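오나우(Onow) 액세서리 위탁 판매 자주 묻는 질문

처음 위탁하시는 분들이 많이 문의하시는 내용을 모았습니다. 구매 관련 질문은 '구매 안내' 메뉴를 이용해 주세요.

접수

어떤 물건을 맡길 수 있나요?
팔찌, 목걸이, 펜던트, 귀걸이, 반지, 브로치, 머리핀, 머리끈을 받습니다. 브랜드가 없는 제품이나 구입처를 모르는 제품도 괜찮습니다. 시계, 선글라스, 가방은 받지 않습니다. 금과 은의 매입도 하지 않으며, 귀금속 제품을 위탁하실 때는 무게 시세와 관계없이 중고 액세서리로 가격을 정합니다.

한 번에 몇 점까지 접수되나요?
한 신청서에 200점까지 적을 수 있습니다. 그보다 많으면 신청서를 나누어 작성해 주세요. 최소 수량은 없지만 택배비는 보내는 분이 부담하므로 한두 점만 보내시면 남는 금액이 적을 수 있습니다. 귀걸이는 한 쌍을 한 점으로 적습니다.

사용하던 물건도 되나요?
착용에 지장이 없으면 됩니다. 도금이 조금 벗겨졌거나 잔흠집이 있는 제품은 상태란에 그대로 적어 주세요. 귀걸이 한 짝만 남은 것, 고리가 끊어진 것, 알이 빠진 것은 '부품용'으로 접수할 수 있습니다. 부품용은 개별로 등록하지 않고 묶어서 판매합니다.

신청서에는 무엇을 적어야 하나요?
품목, 색, 아는 범위의 재질, 상태, 희망 가격을 적습니다. 희망 가격을 비워 두시면 담당자가 정해서 알려 드립니다. 설명란은 400자까지 입력됩니다. 구입 시기나 선물받은 경위는 적지 않으셔도 됩니다.

여러 가지를 섞어 보내도 되나요?
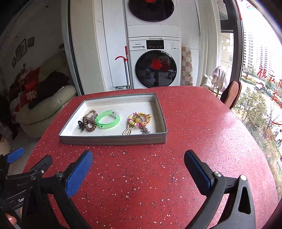

위탁품은 종류를 섞어 한 상자에 보내셔도 됩니다. 다만 금속 장식이 있는 것과 고무줄이나 끈으로 된 것은 작은 봉투에 따로 담아 주세요. 도착 후에는 저희가 봉투를 열어 얕은 트레이에 펼쳐 놓고 신청서와 대조합니다. 이때 이름이 모호하면 시간이 걸립니다. '머리끈'이라고만 쓰지 말고 사진 속 갈색 제품이라면 '갈색 스프링 머리끈', 그 옆의 것은 '투명한 초록색 팔찌'처럼 색과 모양을 같이 적어 주시면 됩니다. 비슷한 물건이 여러 점일 때는 봉투마다 신청서의 항목 번호를 적은 쪽지를 넣어 주세요. 물건에 직접 스티커를 붙이면 접착제가 남으니 피해 주세요.

포장과 발송

포장은 어떻게 하나요?
목걸이는 잠금 고리를 채운 상태로 종이에 한 번 감아 주세요. 체인이 엉킨 채 도착하면 풀어 보기는 하지만 풀리지 않는 경우 부품용으로 분류됩니다. 반지와 귀걸이는 지퍼백이면 충분합니다. 원래의 케이스가 있으면 함께 보내 주세요. 케이스는 물건이 팔릴 때 같이 나가며 따로 돌려드리지 않습니다.

전용 봉투가 있나요?
신청서를 작성할 때 '발송 봉투 요청'에 표시하시면 안쪽에 완충재가 붙은 봉투를 보내 드립니다. 안에 든 작은 봉투는 뵈트허(Böttcher) 제품으로, 겉면에 볼펜으로 글씨를 쓸 수 있습니다. 집에 있는 상자를 쓰셔도 상관없습니다.

어디로 보내나요?
신청이 접수되면 문자로 주소와 접수 번호가 나갑니다. 상자 겉면에 접수 번호를 적어 주세요. 번호가 없는 상자는 보낸 분 이름으로 찾아야 하므로 처리가 늦어집니다. 착불 택배는 받지 않습니다.

발송 중에 분실되면 어떻게 되나요?
저희가 수령하기 전까지는 택배사의 보상 기준을 따릅니다. 고가의 물건은 택배 접수 때 물품 가액을 정확히 적어 두시기 바랍니다. 수령한 뒤에 생긴 분실이나 파손은 저희가 확정 가격의 위탁자 몫으로 보상합니다. 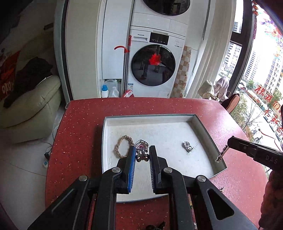 수수료는 얼마인가요?
판매 가격의 80%를 위탁자에게 드리고 나머지를 수수료로 받습니다. 등록비와 보관료는 없습니다. 부품용 묶음은 가격이 낮아 저희가 정한 매입가로 한 번에 정산하며, 금액은 검수 결과와 함께 안내합니다.

가격과 판매

가격은 누가 정하나요?
희망 가격이 있으면 그 가격을 먼저 검토합니다. 최근에 팔린 비슷한 물건과 차이가 크면 조정안을 보내 드립니다. 조정안에 동의하지 않으시면 희망 가격 그대로 올릴 수 있으나, 첫 화면의 추천 목록에는 들어가지 않습니다. 등록 후에도 '내 위탁품' 메뉴에서 가격을 낮출 수 있습니다. 올리는 것은 한 번만 가능합니다.

할인 행사에 자동으로 포함되나요?
포함되지 않습니다. 행사 전에 참여 여부를 묻는 알림이 가고, 답이 없으면 원래 가격을 유지합니다. 8월 정리 행사도 같은 방식입니다.

보석 감정도 해 주나요?
감정은 하지 않습니다. 감정서가 있는 제품은 감정서를 같이 보내 주시면 상품 설명에 표시합니다. 감정서가 없는 돌은 '분홍색 스톤', '투명 스톤'처럼 색으로만 표기하고, 천연석인지 아닌지는 적지 않습니다. 위탁자가 적어 주신 재질은 '위탁자 기재'라는 문구를 붙여 등록합니다.

세척해서 보내야 하나요?
마른 천으로 닦는 정도면 됩니다. 은 세척액은 원석이나 접착한 장식을 상하게 할 수 있으니 사용하지 마세요. 끈으로 엮은 팔찌는 세탁하지 말고 그대로 보내 주세요. 젖은 상태로 포장되면 냄새가 배어 판매가 어렵습니다.

오프라인 매장에서도 판매되나요?
일부 물건은 제휴 매장인 프렘소프(Premthorpe)의 진열장에 놓입니다. 매장 진열을 원하지 않으시면 신청서에서 '온라인만'을 선택하세요. 매장에서 팔려도 정산 비율은 같습니다. 매장 진열장에는 400점까지 들어가므로 자리가 없을 때는 온라인에만 등록됩니다.

정산과 반환

정산은 언제 되나요?
구매자의 반품 기간이 끝난 물건을 모아 다음 달에 한 번 입금합니다. 반품 기간은 구매자가 받은 날부터 일주일입니다. 정산 내역은 '내 위탁품'에서 내려받을 수 있습니다. 계좌 예금주와 신청자 이름이 다르면 입금이 보류됩니다.

팔리지 않은 물건은 어떻게 되나요?
위탁 기간은 석 달입니다. 기간이 끝나기 전에 연장, 반환, 부품용 전환 가운데 하나를 선택하라는 문자를 보냅니다. 반환 택배비는 위탁자 부담이며 정산금에서 뺄 수도 있습니다. 답이 없으면 한 달 더 보관한 다음 다시 연락드립니다.

중간에 돌려받을 수 있나요?
주문이 들어오지 않은 물건은 언제든 가능합니다. '내 위탁품'에서 판매 중지를 누른 뒤 반환을 신청하세요. 매장에 진열된 물건은 회수하는 데 며칠이 더 걸립니다.

레넬(Lenel) 계정으로 가입했는데 내역이 보이지 않습니다.
레넬의 위탁 서비스는 오나우로 합쳐졌습니다. 예전에 쓰시던 이메일로 로그인하고 '이전 내역 불러오기'를 누르면 나타납니다. 이메일을 바꾸신 분은 예전 접수 번호를 문의 게시판에 비밀글로 남겨 주세요. 당시에 정산이 끝난 건은 내역만 볼 수 있고 정산서는 다시 발급되지 않습니다.

문의는 어디로 하나요?
문의 게시판을 이용해 주세요. 전화 상담은 오전 10시부터 오후 4시까지이고 점심시간에는 연결되지 않습니다. 접수 번호를 알려 주시면 바로 조회할 수 있습니다.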